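News > Research training > Materials

Velden doctoral school opens its doors to eight new metals researchers

I get to write this announcement once a year, and it's my favorite one. As of this March, the Velden doctoral school in metals and alloys has eight new students, and I've spent most of the past two weeks showing them where the good coffee is and which of our furnaces they must never, ever touch without asking first.

My name is Haruto Sekiguchi, and I run the school. I came to it after a long stretch in casting research, so I'll admit I have a soft spot for anyone who turns up wanting to talk about solidification (two of the eight do, and I've already kept them late twice). The others are spread across rolling, joining, corrosion and powder processing, and one is starting on a project in recycled aluminum that I've been trying to get going for years!

The program runs over four years and is shared between our labs in Velden and the test hall at Samthorpe. Students spend their first six months on courses and short lab rotations before they settle on a topic. We used to ask people to pick a topic on the day they applied, and too many of them wanted to switch by the first summer. The rotations were our students' idea, and they've stuck.

We've changed a few things for this group. The microscopy course has moved forward to the first month, so everyone can prepare and polish their own samples before they go anywhere near Samthorpe. There's also a new short course on handling test data, taught by our partners at Halonen, with plenty of time set aside for people's own messy spreadsheets. I sat in on the trial run and came away slightly ashamed of mine.

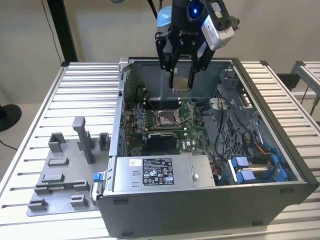
What the new students will work on

Most of the projects come out of questions our industry partners have been asking us. Killano, who make forged parts, want to understand why some of their bars crack during cooling and others from the same batch don't. One of our new starters will take that on with a set of 443 samples already waiting in labeled drawers — I know because I helped carry them up the stairs.

The recycled aluminum project is the one I expect to get the most questions about. Scrap brings iron and other leftovers with it, and those change how the metal forms and breaks. We have 1,390 hardness readings from earlier work to start from, and they've never been looked at all together. I can't wait to see what's in there.

Visits and next year's places

Each student has a supervisor in Velden and a second one at Samthorpe, plus a partner company to visit at least twice a year. The first visit, to Killano, is planned for late spring. Steel-toed boots will be provided, and yes, we've asked for everybody's sizes.

Applications for next year's places open in the fall. You don't need a degree in metallurgy. Physics, chemistry and mechanical engineering are all fine, and so is something odder if you can tell us why you want to do this. If you'd like to talk it over first, call the school office and ask for me.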